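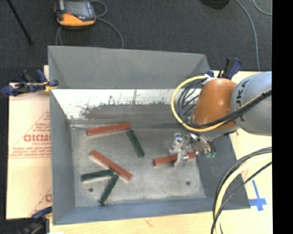
Chapter 7
Picking from a Fixed Bin

7.1 Scope of the chapter

Chapters 5 and 6 dealt with parts presented one at a time, in a known place and at a known angle. In a home or shared workshop that condition is expensive to maintain. It calls for a feeder, a nest or a patient helper, and each of these has to be rebuilt when the part changes. An open bin needs none of them. The parts go in at any angle, and the burden shifts to the arm, the gripper and the program.

This chapter covers a single-arm bin-picking cell built on a bench. The part throughout is a plain rectangular bar. Bars are a suitable first part for three reasons: they have two parallel faces for the fingers to close on, they do not nest, and their orientation on a flat floor can be given by one angle. Mixed parts and deep piles are left to Chapter 9.

On completing the chapter, the reader should be able to:

fix a bin to a bench and establish its coordinate frame
define a safe approach volume inside sloping walls
calculate finger clearance for a bar lying near a wall
route cables so that the wrist can turn through its working range
write and test a basic pick cycle, including recovery from a missed grasp

7.2 Terms used

Bin frame. The coordinate frame attached to the bin. Its origin is placed at one corner of the floor, with Z pointing up. All grasp positions in this chapter are given in the bin frame and converted to the robot base frame at run time.

Floor. The flat base of the bin, excluding the sloping walls.

Approach volume. The space through which the gripper may descend. In a bin with sloping walls it is narrower at the floor than at the rim.

Grasp angle. The rotation of the gripper about Z, measured from the X axis of the bin frame to the long axis of the bar.

Blocked part. A bar that cannot be gripped at its preferred point until another bar has been moved.

7.3 Holding the bin

The accuracy of the cell depends on the bin staying where it was measured. A bin that shifts by a few millimetres during a cycle will not stop the program. It will produce grasps that are slightly off centre, then grasps that fail near one wall only, and the fault is easily mistaken for a vision or calibration error.

Clamping is adequate for a trial build. Place the clamps so that their handles lie outside the sweep of the arm, including the sweep of the forearm and of any cable hanging from it. Permanent bolting should wait until the layout has been proven. The Jukwood cell, used for the worked problems, was clamped and re-clamped until May before any holes were drilled in the bench.

Once the bin is fixed, mark the bench. A cross in coloured tape, placed clear of the bin and within reach of the arm, serves as a check point. Drive the tool tip to the cross at the start of each session and compare the reading with the recorded value. If the two disagree by more than the tolerance chosen for the cell, repeat the measurement of the bin frame before running a cycle.

7.4 Walls and clearance

Three quantities govern whether a bar near a wall can be gripped: the slope of the wall, the thickness of the finger, and the opening the gripper needs before it closes. A steep wall leaves more room above the floor edge than a shallow one. The widest part of the gripper body also has to be checked at the height it will reach when the fingertips are at grasp depth. Beginners commonly check the fingers alone.

A bar parallel to a wall and touching it cannot be straddled. The usual remedies are to grip it across its ends, if the opening allows, or to push it toward the centre with a closed gripper and locate it again. Section 7.8 gives a push routine.

7.5 Cables

Air lines and signal cables should leave the wrist in a loop large enough to take up the full rotation of the last axis. Too little slack loads the connectors. Too much lets the loop drop into the bin, where it can drag parts or hide them from the sensor. Turn the wrist by hand control through both limits, at the rim and again at floor depth, and watch the loop the entire way.

7.6 The worked cell

The problems refer to a cell built by Lợi Mạch in a shared workshop at Pullimton. The log for January 22, 2023 records 1,389 attempted picks, of which 33 failed. The failures are sorted by cause in Section 7.9. The control program, named Hầu, is listed in full in Appendix C. Readers using a different controller will need to change the motion commands, but the order of operations stays the same.

Before starting Section 7.7, confirm that the emergency stop can be reached from the loading side of the bench, and that the speed override is set to its lowest value.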